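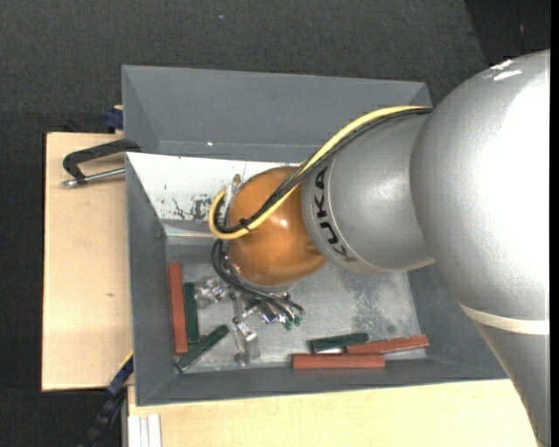

Catríona Fitzgerald, workshop technician
February 26, 2026
Filed under: bins, again
3 comments · 0 shares

Gray bin day. I said in July that I would write down what we know about the gray bins before we bought any more of them, and then we bought more of them, so I'm writing it down now.

The shape first. The sides slope. Everyone knows this and everyone still measures across the top and cuts liners to that number. Across the top, inside, I get 343 mm. Across the floor I get 300. Inside depth is 183. If you cut a liner to 343 it will go in, with persuasion, and it will then sit like a shallow hammock with the parts gathered in the middle, getting to know each other. Cut to 300. I have written 300 on the wall above the cutting mat in marker. The marker was the permanent kind, which I'd have picked anyway.

Slope is good for nesting and for reaching in. It's bad for dividers. The old Kirnedero bins had straight walls and you could drop in a bit of scrap board and call it a divider. Try that in the sloping ones and the board rests at the top corners and leaves a gap down at the floor, or fits the floor and flops over as soon as you look away. Rónán cut a tapered one this morning and it stands up fine. It also fits only one way around, and he has not marked which way. I have asked. He says it's obvious. It took me three goes.

Liners, what we tried:

Bare bin. Loud. Small parts skate down the slope and end up along the bottom edge, always the far one. Easy to wipe out.

Firora felt, thin. Quiet, looks smart, sheds. By lunch everything in it had a light fur. Fine for things that never need to be clean, which in this shop is a shorter list than you'd think.

Firora felt, thick. Same but warmer, I suppose, for the washers.

Foam, 15 mm. Best so far for keeping things where they're put. Eats depth, obviously. Anything with a point on it goes in and stays in. I pulled out a scriber and brought a plug of foam with it like a core sample. Keep for rounded stuff.

Ribbed rubber mat from the Hernska offcuts box. Liked this a lot. Grips without grabbing, rinses under the tap. Smells like the inside of a boot. Rónán claims he can't smell it. Rónán also eats lunch next to the solvent cabinet.

So: rubber for general parts, foam for the polished pieces, felt for nobody until further notice. The felt is on the low shelf if anyone wants to reupholster something.

Light. The other complaint on the sheet was "can't see into bins", underlined hard enough to go through to the next page. Dull gray with walls that height is not helping anyone find a gray part, and the strong light over the bench makes it worse. Anything shiny flares white and the corners of the bin go to mud. I tried moving the lamp further off and to one side. Better in the corners. It also put my own head in the way for half of the jobs, so I've left a bit of tape on the bench where the lamp stand should go and another bit of tape where I should go. Please respect both.

White paper under the parts is a cheap fix and I did use it for an hour. It crumples at the foot of the slope, though, and I'm not ironing paper.

Labels. The Ní Chonaill labels will not stay on the sloped faces. I tried cleaning the surface with alcohol first, warming the label, pressing with a roller, and pressing with a roller while saying things to it. One corner lifts, then the whole thing goes, and you find it later on your sleeve. (I went home last week marked SPRINGS, ASSORTED.) They hold perfectly well on a flat surface, so for now labels go on the shelf edge and the bin goes back where its label is. Yes, this relies on people putting bins back. I've met us.

Longer term I'd like to try the slot-in card holders, with screws if it comes to that. Rónán is against holes in the bins on principle. I asked what the principle was and he said small washers. Fair enough. Up near the rim, then.

Cleaning. Found grit in the bottom corners of most of them, packed in where the floor meets the wall. Bottle brush gets it, vacuum does not. Warm water, dish soap, leave them upside down on the rack overnight. Do not stack them damp. They lock together and you end up on the floor with one between your feet, pulling, and someone will come in at that moment with visitors.

If two are stuck already: run warm water on the outer one, cold in the inner one, and twist. Do not use the pry bar. The one with the chewed rim is how we learned that and it is now the rag bin.

To do
- Cut rubber liners for the rest, floor size. FLOOR size.
- Arrow on Rónán's divider.
- Ask Hernska if there is more of the ribbed mat or if we had the last of it.
- Find the bottle brush with the good handle. Last seen near the sink, behaving normally.
- Second lamp position, try it lower.
- Take down the old sheet of complaints and put up a fresh one, with thicker paper.

Comments (3)

Rónán Horgan: The divider is marked. The pencil is on the bottom.

Catríona Fitzgerald: So I have to take it out to find out how to put it in.

Rónán Horgan: Only the once. Hernska say there's one more roll of the mat, slightly marked on one side. I told them to hold it for us.

Workshop notebook · Contact the bench · © 2026 · Back to top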